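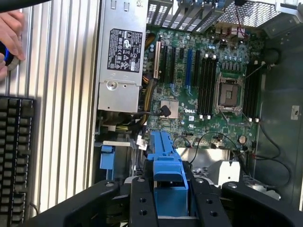
The Seven-Year Computer

By Juwita Sitompul

My neighbor bought a desktop in May from a company called Arnero. It came with a sticker promising seven years of "worry-free ownership." I asked her what happens in year eight. She laughed, and then she went and looked for the paperwork, and there wasn't any.

I've been hearing promises like this for a while now. Every maker of home computers seems to have found religion on long life. Arnero has its sticker. Makon sells a "Forever Plan" that, if you read down to the small type, ends after 2 claims. Hulme will sell you spare parts straight from its website, and good for Hulme, except that the fan I priced cost $50 before shipping and was out of stock both times I checked.

Do I believe any of these people want me to keep an old machine? Not much. A company that sells computers for a living has an obvious interest in the next sale, and a green leaf printed on the box doesn't change that.

The repair crowd gets off too easily as well. I spent a couple of evenings on a fan forum called Fakness, where the advice on any problem at all is to open the case and swap something. One long thread had 1,351 replies on whether to clean out dust with canned air or a paintbrush. I read more of it than I'd like to admit and I still couldn't tell you. What I didn't see much of was anyone adding up the money. A man who had spent around $200 on parts for a machine he described as "basically free" got a row of thumbs-up.

So when is an old computer worth saving? If it does what you need and the repair is cheap, fix it. Plenty of people write letters, pay bills and look at pictures of their grandchildren, and a tired machine with more memory and a new drive will often do that fine. If the maker has stopped sending security updates, I'd think harder, and I'd want a straight answer from the store before spending a dime.

My neighbor, for the record, is happy with hers. She has put the sticker in a drawer with the receipt, and I told her to write the date on it.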